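Ein weißer Tisch und ein paar Holzklötze: der Treltitz im Alltag

Wer wie ich jahrelang an einer alten Küchenplatte mit Brandflecken gebastelt hat, schaut sich so einen schlichten weißen Tisch erst einmal ziemlich ehrfürchtig an. Ich habe ihn mir trotzdem gegönnt, zusammen mit dem kleinen Klotzsatz von Corberg, und möchte heute von beidem erzählen.

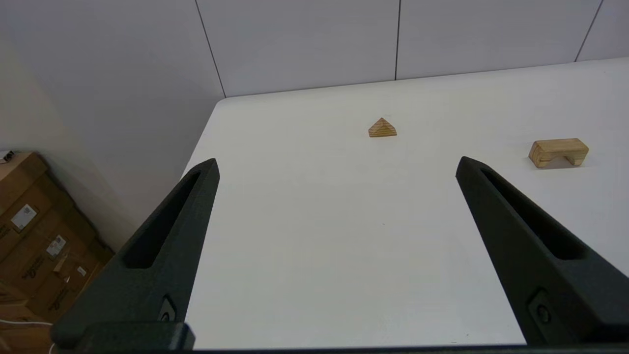
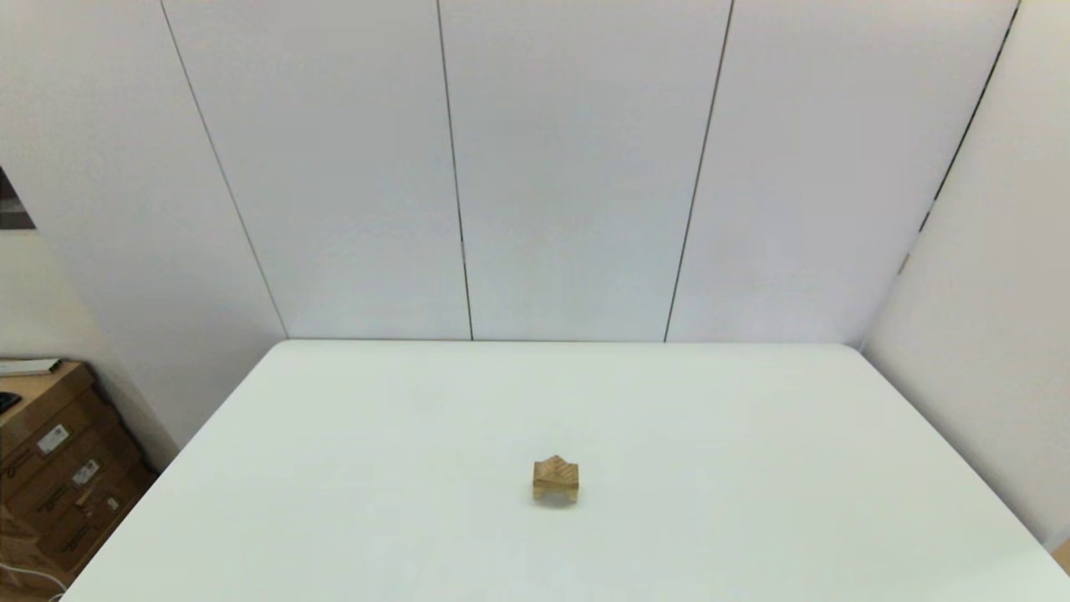 Stotico, im Februar

Vier Monate steht der Treltitz jetzt bei mir, und ich muss gestehen, dass ich beim Bestellen lange gezögert habe. Weiß! In einer Werkstatt! Meine Schwester hat am Telefon gelacht, und ganz unrecht hatte sie nicht, denn auf so einer Fläche fällt jeder Krümel auf. Nach dem ersten Nachmittag mit Schleifpapier hätte ich am liebsten alle zehn Minuten gewischt. Inzwischen bin ich gelassener geworden und wische einmal am Abend mit einem feuchten Tuch drüber, das reicht völlig.

Was mir dafür richtig Freude macht, ist die Ruhe auf dem Tisch. Die Platte ist glatt und ohne Muster, und wenn ein Stück Holz darauf liegt, sieht man wirklich nur das Holz: die Maserung, den Schatten darunter, jede kleine Unebenheit an der Kante. Bei meiner alten Platte musste ich die Teile dafür immer ans Fenster tragen. Die hinteren Ecken sind sanft gerundet, was meiner Hüfte sehr entgegenkommt, wenn ich den Tisch zum Putzen von der Wand abrücke und mich dahinter vorbeiquetsche.

Nun zu den Klötzen. Sie kommen aus der Reihe Noh, und ich hatte sie eigentlich für meinen Enkel gekauft (so habe ich es mir jedenfalls eingeredet). Besonders angetan hat es mir das Klötzchen mit der abgewinkelten Oberseite, hellbraun bis goldbraun und so klein, dass es auf dem großen Tisch fast verloren wirkt. Man nimmt es gern in die Hand, dreht es, stellt es wieder hin - und schon ist eine Viertelstunde vergangen. Das Holz ist angenehm zurückhaltend behandelt, nichts klebt, nichts riecht nach Lack. Bei einem Teil aus meinem Satz war eine Kante etwas rau, das habe ich mit feinem Papier in einer Minute behoben.

Ein Wort zum Preis: 333 Euro für Tisch und Klötze zusammen sind kein Pappenstiel, und die Lieferung hat 14 Tage gedauert, obwohl mir sieben versprochen waren. Auch die Aufbauanleitung hätte ich mir in größerer Schrift gewünscht. Den Tisch würde ich wieder nehmen, die Klötze sowieso. Wer allerdings viel mit Leim oder Beize arbeitet, sollte sich gleich eine Unterlage dazulegen. Meine ist noch unterwegs, und bis sie da ist, bleibt die Beize im Schrank.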